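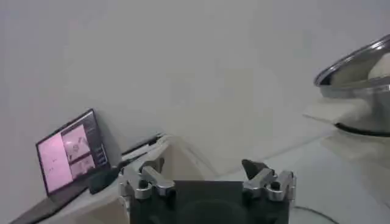
My landlord sent a letter in December to say that the rent was going up by 142 dollars a month, and that he hoped I was enjoying the building's new amenities. I read the letter twice looking for the amenities. There is a bench by the mailboxes now. I have sat on it. It's a bench.

So I did what people in my position do, which is open a spreadsheet and blame the groceries. I have kept a budget on and off since college, mostly off, and every time I start again I discover the same person living in there. She buys good cheese and then forgets she has it. She pays for a language app in a language she has stopped pretending to learn. She has a line called "misc" that is bigger than her electric bill.

My friend Kumiko Nagano does budgets properly. She puts cash in envelopes and writes on them in pencil, and when the restaurant envelope is empty she stays home and eats eggs. I tried this for one month. By the second week I was borrowing from Dentist to pay Restaurants, and by the third I owed Dentist 50 dollars and was avoiding eye contact with the drawer. Kumiko asked how it was going and I said the envelopes were having a liquidity problem. She didn't laugh. She takes envelopes seriously.

Then came the phase of calling companies. Everybody tells you to call and ask for a lower price, and the people who tell you this have a kind of glow. I called my internet provider and spent 35 minutes on hold listening to a piano. The man who picked up was very pleasant and offered me a faster plan for more money. I said I wanted a slower plan for less money. He said they didn't have one of those, but he could add television. I thanked him – I always thank them, I was raised that way – and hung up paying exactly what I had been paying.

The gym was easier because I hadn't been. They made me come in to cancel, so technically I got one visit out of it.

What did help was dull. I moved my savings transfer to the morning after payday so that I never get to meet the money. I stopped shopping on the way home from work, when I'm hungry and believe I deserve things. I made a big pot of lentils most weeks, and I've come to regard lentils the way you regard a coworker who is always on time. You can't fault them. You don't invite them to your birthday.

By spring I had 946 dollars in the account, more than I'd ever kept in there without a plane ticket attached to it. I told Davoud Arabzadeh from downstairs, who got the same letter I did, and he said, "Good, now your car will break." It was the alternator. I have 946 dollars minus an alternator.

Still, the misc line is down. I split it into smaller lines so I could see what was in it, and most of it was coffee and birthday presents for people I'd describe as acquaintances. The presents are staying. I've cut back on the coffee, except on days when I have to call somebody about a bill.

The lease comes up again next winter. Davoud thinks we'll get a second bench.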